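Kitchen Table Project – progress report to the Ghauri Fund
24 January 2021
By Hanne Saarinen
Print this page | E-mail this page

Hello again to everyone at the Fund, and thanks for giving me the extra few weeks over the holidays. I know the report was meant to be with you in December, but we were flat out packing boxes and I'd rather send you something I've had time to think about.

First, the money. You gave us $2000 for the half year, and $732 of it is still in the account. Most of what we've spent went on the tableware itself, then on the rolls of brown paper, the cardboard sleeves and a second-hand set of shelves for the back room at Jisonus Hall. The shelves were the best buy of the lot! Before we had them, every set lived in a stack of banana boxes and you had to lift four of them down to get at the one you wanted. Now the cloths are on the top shelf, the chopsticks and spoons in the middle, and bowls down low where they can't fall on anyone.

For anyone at your end who's new, the project lends out table sets to families and neighbourhood groups who want to cook and eat something together from a kitchen that isn't their own. You borrow a box, you get a cloth, the things to eat with and a few recipe cards, and you bring it back washed. When I wrote the application I thought the recipe cards would be the star. They're popular enough, but what people want to talk about when they come in is the things on the table. Who'd have guessed that chopsticks would start so many conversations? (My sister, who says she told me so.)

So a fair bit of this half year has gone into getting the chopsticks right. We started with plain ones bought in bulk from Kadar, and they were fine, but once they'd all been through the wash together there was no telling one pair from the next, and at a table with little kids somebody always ended up holding somebody else's. We changed over to coloured ones with bands near the thick end. Reds and greens to begin with, because that's what the shop had, and I've come to like them very much. The bands help when you're sorting, too. You tip the lot out on a cloth, turn them all the same way and match them by eye, and it goes a lot faster than it used to.

I had a grand plan to keep every box to a single colour, and I've dropped it. The families who tried the mixed boxes liked picking their own, and the kids in particular get very firm about which colour is theirs. I did find out that there's more than one red in our supply. Side by side you can see that some are a good deal deeper than others, so when I'm making up pairs I do it by the window now and not under the tube light in the back room, where they all look the same to me.

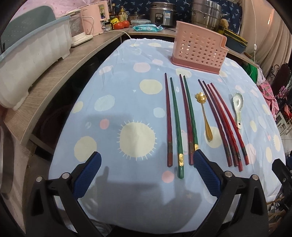 Chopsticks and the flower spoon set out on the spotted blue cloth.

The spoons have been the surprise. I bought a small lot of the gold ones with the flower-shaped bowl as a bit of a treat, thinking they'd go in the dessert boxes and not much else. Now I get asked for them by name – "the flower ones" – and I've had to start a list. They're not the most practical spoon in the world, I'll admit. The petals are lovely with sugar or a bit of jam but I wouldn't want to get through a big bowl of soup with one. I've written that on the card in the box so people know to ask for the deeper spoons as well if they're planning a broth.

The cloths are going well too. The blue one with the pastel spots and little white stars is the favourite by a mile, and I'd happily have three more of it if the pattern's still being made. I've asked Helent, who supply our linens, and am waiting to hear. If it's gone, I'll look for something just as cheerful. We did try plain white for a while. It looked smart on the shelf and it made everybody nervous. People would hover over the soy sauce as if it might go off! Spots are much more forgiving, and I think people sit down to them more easily.

Now for the parts that haven't gone so well. The washing instructions needed rewriting twice. My first version was a full page and people didn't read it, and my second was so short it left out the bit about drying the chopsticks before they go back in the sleeve. The third version is on a small card tied to the handle of the box and so far it's doing the job. A few sets have also come back short. Mostly it's a single chopstick that's rolled off behind a stove and turns up a week later in an envelope through our door, with a very sweet note, and I've kept all the notes. I now hold a jar of odd ones on the shelf so a box can go straight out again without waiting.

I also said in the application that I'd run a morning on laying a table, and that's only half done. I've written it and tried it out on friends, who were kind about it and also very clear that I talk for too long at the start. The new version has everybody handling things inside the first few minutes. They get a cloth and a heap of cutlery and chopsticks and set places however they would at home, and then we go round and look at what the others did. It's a nicer way in. I'd like to run it properly with 8 people at a time, which is as many as we can fit around the two tables in the hall without elbows becoming a problem.

For the next stretch, I'd like your okay to move a little money around. The printing line has hardly been touched, as I've been doing the cards at home, and I'd like to put what's left there towards more spoons and another couple of cloths. It wouldn't change the total. I've also been looking at whether we should ask you for a further $1000 to make up a set of smaller boxes for people living on their own, with one or two places in each. Quite a few have asked, and at the moment they're carrying home a box meant for a whole family. I haven't put in a formal request and I'd sooner talk it over first, so please ring me if it sounds like something you'd consider.

The receipts are in the envelope I posted with the paper copy, in date order apart from the one for the shelves, which I found in my coat afterwards and tucked in at the back. If anything doesn't add up, let me know and I'll go through it with you over the phone. And do come by the hall if you're ever in the neighbourhood – I'll put a cloth out and the kettle on.

Warmly,
Hanne

Contact: Hanne Saarinen, Kitchen Table Project, Jisonus Hall | © 2021 Kitchen Table Project | Back to top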